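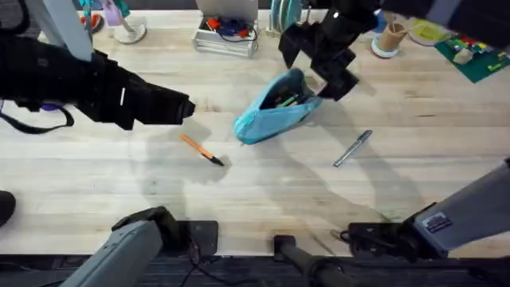
JOVEL PARENTS' NETWORK
Press release, for immediate use

School supply "savings" packs cost families more than buying the same things loose, survey finds

Parents in Jovel are asking local retailers to show what is really being saved when they sell back-to-school packs as bargains, after a price check carried out in June found that most of the packs on sale were dearer than their contents bought one by one.

The Jovel Parents' Network compared 227 ready-made packs sold in shops and online with the price of the same or matching items off the shelf. In 17 cases the pack was cheaper by more than a pound. The rest either saved pennies, saved nothing, or cost extra, and a good many of those carried the word "saver" or "value" on the label.

Raelene Sheehan, who ran the price check, said she had started out expecting the packs to be a fair deal.

"I bought them for years and never looked," she said. "You see a big yellow sticker and a list that seems to match what the school asked for, and you put it in the trolley. Then you get home and there's a protractor for a child of five. I'm not saying anyone is breaking the law. I'd just like to know what the saving is a saving on."

The network also asked parents what became of the contents. It received 588 replies, covering children from reception to the end of secondary school. Many families said they already had a working ruler, sharpener or set of colouring pencils at home when they bought a pack, and had bought the whole thing for one or two missing items. Glue sticks and plain pencils were the things most often replaced before Christmas. Compasses, stencils and correction fluid were the things most often found in a drawer the next summer.

The Clemer range, which several schools in the area suggest by name in their welcome letters, did slightly better than the others on price. It did worse on usefulness. Parents of younger children said half the pack was put away on the first day because the class teacher already supplied those items. The Hao range was praised for its pencils and criticised for zips that gave out by half term.

The network is doubtful about the promises made by retailers last year, when shops in Jovel and Cirkow said they would "look again" at how packs are labelled. Ms Sheehan said she had not noticed much looking.

"We were told clearer labels were coming. I went round on a Tuesday morning with last year's list and the labels were the same, down to the spelling mistake," she said. "Perhaps they are still on their way."

A petition asking for the single-item total to be printed next to the pack price has been signed by 3181 people. The network will send it to shop owners before the summer holidays. It is also writing to head teachers, because school lists are part of the problem — a list that names a brand, or asks for twelve of something when four will do, sends parents straight to the pack.

The network's advice for this summer is fairly dull. Empty out last year's bag before going shopping. Ask the school which items are kept in class. Add up the loose prices on a phone while standing in the aisle, and check the size of anything that looks cheap — several packs contained exercise books with far fewer pages than the ones sold singly.

Families who do find a pack that is good value are asked to tell the network where they got it. The list of the better ones is short and there is plenty of room on it.

Notes to editors

Prices were taken from shelf labels and shop websites. Short-term discounts and loyalty card prices were left out. Where an identical item was not sold singly, the nearest match by size and type was used.

The Jovel Parents' Network takes no money from retailers or manufacturers.

Raelene Sheehan is available for interview on weekdays after 4pm. Requests should be sent through the network's press desk.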